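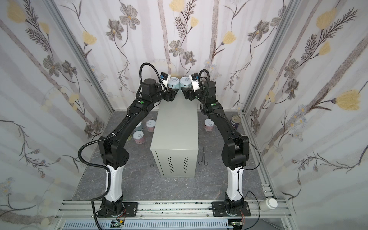

Reading time: 2 minutes

Progress report, December: open day at the Drastdale workshop

The open day took place as planned in the grant agreement. We had 198 visitors, against 150 expected in the application. Doors opened at 9 a.m. and the last group left a little after 4 p.m. Czesław Baran ran the two-arm cell and Zdzisław Domański took the questions. Staff from Vornen and a group of trainees from Zutov came in the morning.

The task shown was can handling with both arms, using ordinary drinks cans with ring pulls. Visitors asked mostly about grip force and what happens when the two grippers come close to each other. We had a short handout on this and ran out of copies before noon. 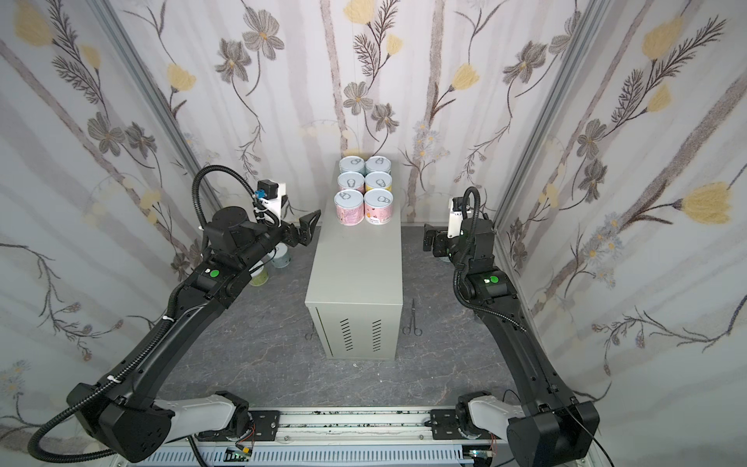

The main aim of the day, as set out in section 2 of the application, was to let small packing firms see two-arm work at close range and decide whether it is of use to them. Most of the firms we spoke to pack mixed goods in small lots, and they wanted to talk about layout first. The six cans on top of the cabinet, in three rows of two, gave us something to point at when explaining spacing and approach angles. Two firms have asked for a follow-up visit with their own products. Wojcik has asked for a cost sheet, and Zdzisław is preparing it.

Spending on the day came to $1,501. That covers printing, refreshments, signs and the hire of extra chairs. It is within the budget line for public events, and receipts are attached to the finance form.

Two points need attention before the next session. The space in front of the cell is too narrow for large groups – people at the back could not see the grippers – and we would like to move
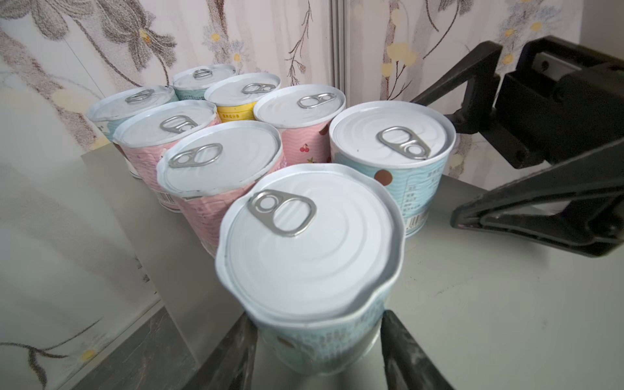 the barrier to one side and put a screen on the wall. The second point is the schedule. Groups that arrived late pushed the later ones back, so we will use booked time slots next time.

No change to the project end date is requested. The cost sheet and the notes from the two follow-up visits will be sent with the next report.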